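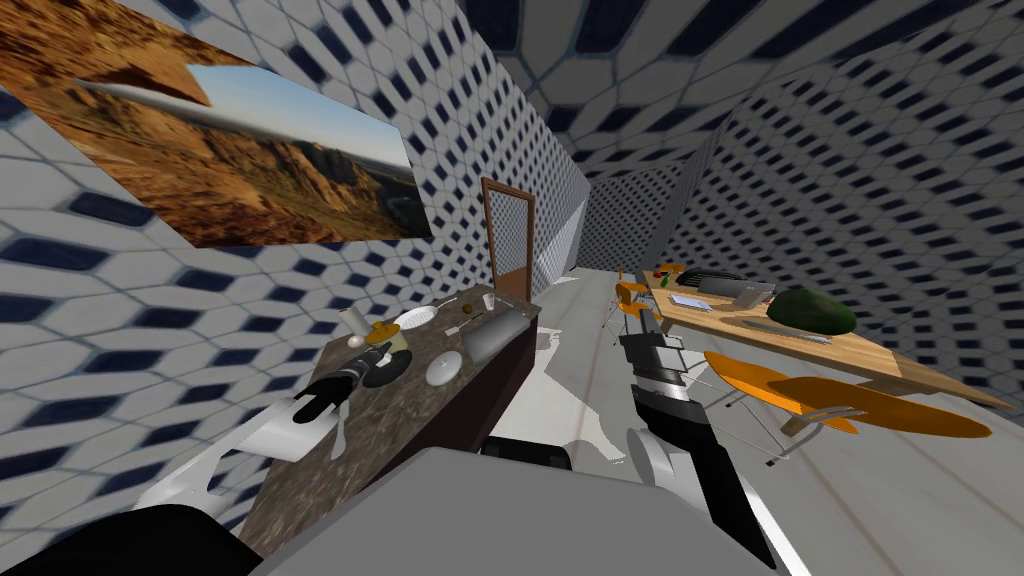 Left gripper over the near end of the counter, wall and ceiling texture from the Tannous pack.

Last updated March 23, 2024

Wild wall textures helped my counter policy and I'm not sure I believe it

posted by slowgripper

Hi all, long time reader, I mostly post in the calibration threads. I've been running texture randomization tests in Collow on the kitchen room from the Prunduneck set (the one with the granite counter on one side and the wooden table on the other) and I got a result that goes the opposite way from what I told my advisor I'd get. So I'd love some holes poked in it before I say it out loud in group meeting!

Setup first. Two-arm robot, head view only, no wrist views. The task is tidying the counter: pick the named object, put it in the white bowl. I trained the same policy three ways. "Plain" has painted walls in dull colors. "Mild" has wallpapers a sane person might buy. "Wild" is the whole Tannous pack, so you get things like the honeycomb-looking tile up there running over both walls AND the ceiling, and on the door too. Lighting, object placement and arm start pose get randomized the same way in all three. Same number of demos, same training steps, five seeds each.

Then I test in held-out rooms with textures none of the three ever saw, 208 rollouts per seed. Wild beats Plain in every seed, and by a lot. Fine, everybody expects that. The weird part is that Wild also beats Plain when I test in the Plain rooms. Like, on Plain's home turf. That's the one I can't explain. I always figured you pay a little in-distribution for the robustness.

My pet theory is that the loud background forces the thing to look at the gripper and the counter, and Plain is cheating off the room somehow. But I have no proof, it's a vibe. Anyone seen this?

reply from mostly_torque

Oh I like this. I'd check the boring stuff first though. Are you picking the checkpoint on validation loss or on rollouts? If it's loss, Plain might be sitting on an overcooked checkpoint. A small, low-variety set will memorize long before the loss tells you anything, and then you're comparing a good Wild checkpoint to a stale Plain one.

reply from slowgripper

Last checkpoint for all of them. So yeah, possibly stale. I did save intermediate ones, I can go back and roll those out.

reply from hinge_and_bracket

I'm going to be the grump. Your door has the wall texture on it. Look past the end of the counter, the frame is wood and the panel is tile. That says to me the door shares a material slot with the walls, and I'd bet that's true in your Plain rooms too, so the door goes dull along with everything. You're randomizing surfaces in big linked groups. That's a pretty restricted kind of random and I wouldn't hang a claim about "looking at the gripper" on it.

Also there's a strip of plain grey wall between the doorway and the far end of the table that didn't get the tile at all. So which surfaces are in the swap list? Do you know? I didn't, when I used that room, and it bit me.

reply from slowgripper

Ugh. I knew about the door and I'd forgotten about the grey bit. I just opened the scene file and the strip is its own little wall piece with a different material name, so it never changes in any condition. Same with the floor, I left that pale on purpose. And the landscape picture with the canyon is on a separate list (it swaps between a bunch of other pictures).

I don't see how the grey strip would favor Wild over Plain though? It's constant in both.

reply from hinge_and_bracket

It's constant in both, but it's only a landmark in one. With honeycomb everywhere, one flat grey strip is the single quiet thing in view and it always sits in the same spot relative to the counter. The policy could be using it to figure out where the base is. In Plain it blends right in with the other dull walls. So your Wild policy might be cheating off the room too, and better.

reply from mostly_torque

Hm, but then it should fall over in the held-out rooms, and it didn't. Unless the held-out rooms use the same room mesh with new textures?

reply from slowgripper

...they use the same mesh with new textures.

OK that's embarrassing, but good, this is why I posted!

reply from rreddy_sim

Raghavendra Reddy here, I did some of the scene cleanup on the kitchen rooms so part of this is on me, sorry. The strip was split off when we cut the doorway into the back wall and it never got added to the wall group. If you rename its material to match the others it'll go along with the swaps. The door being linked to the walls is a separate thing and was deliberate, people wanted doors that didn't always read as doors. You can unlink it in the group file.

On the actual question I'm with slowgripper more than with the grump. We trained on this room for something unrelated and saw the in-distribution bump as well, with a different robot and a much simpler policy. We never wrote it up. My reading was that the tile texture gives the encoder a ton of edges to deal with early in training and it comes out with better features for small stuff, like the thin utensil sitting on the edge of the counter. Those are what the plain-trained ones used to miss for us. They were okay on the bowl.

reply from slowgripper

Whoa, ok, that lines up. I haven't split my results by object yet. The bowl never moves very far and everything gets it. The dark round thing on the near end is the one I'd be curious about too, black on speckled brown granite, with a gripper that has black parts of its own right next to it. I can barely tell what's what in some of my own renders, lol.

reply from hinge_and_bracket

The per-object split is the first thing I'd want to see, before any new training. It costs you nothing. If the gain is all in the thin stuff, Reddy's story looks good. If it's spread evenly over everything I'm going to keep saying landmark.

reply from joellef

Adding one more variable, sorry in advance. Does your base pose move between episodes or is it fixed? From the view you posted the counter comes in on a pretty steep diagonal, and you've got the right arm pointing off toward the far chair while the left one does the work. If the right arm just parks there every episode then it's a constant too. We had a Zikov policy that went to pieces the moment the idle arm was parked two joints differently. Took us all of May to find. It had learned "idle arm here, therefore counter there."

Joelle Fakhoury, for anybody I've been arguing with in the other thread. Hi.

reply from slowgripper

Base pose jitters a little, heading included. The idle arm start pose is randomized but the policy can move it, and it does seem to drift toward the table side a lot. I never penalized that. Do you think I should lock it?

reply from joellef

I wouldn't lock it, I'd randomize the park pose harder and freeze it per episode. If you lock it to one pose you've made it a ruler. And mask it out in one eval run just to see, black box over the right arm, quick and ugly. If success barely moves, forget I spoke.

reply from mostly_torque

Seconding the quick and ugly mask. Do the grey strip the same way while you're at it. No retraining needed and you'll have an answer before lunch.

reply from slowgripper

Back with numbers, sort of. Ran the masks on the Wild policy, all five seeds, same 208 starts.

Right arm masked: small drop, inside the seed spread. So I think Joelle's ghost is not in my house.

Grey strip masked: bigger drop. Not a collapse, but it's there in every seed. So the grump gets a point, and I'm renaming that material tonight.

With the strip masked, Wild is STILL ahead of Plain on Plain's own rooms, just by less. And the per-object split is really lopsided. The thin utensils carry most of the gap. Cup, bottle and the little yellow thing are close to a tie. I also went back through the intermediate Plain checkpoints and the best one is a bit better than the last one, so mostly_torque gets a point too. It doesn't close the gap.

reply from hinge_and_bracket

I'll take my point. Masking is its own distribution shift though, a black box is a weird thing to see, so some of that drop could be the box. Try filling the strip with the tile instead. And please test on a different mesh before this goes anywhere near a paper.

reply from rreddy_sim

Agree on the mesh. There are 8 kitchens in the set and the one with the counter under a window is the nearest match for reach, so start there. I've put the strip on my fix list for the next release, but don't wait for me.

reply from slowgripper

Window kitchen is queued, with the strip fixed and the door unlinked from the walls. I'm retraining Plain and Wild both so it's a fair fight, and I'm dropping Mild for now, it was landing in the middle on everything and eating GPU time. Will post the split by object when it's done. If anyone has a good way to score "touched the utensil but pushed it off the counter" please tell me, right now I count it as a plain failure and I think it's hiding something.

reply from joellef

We log contact and final height separately. I'll dig up the script and send it over.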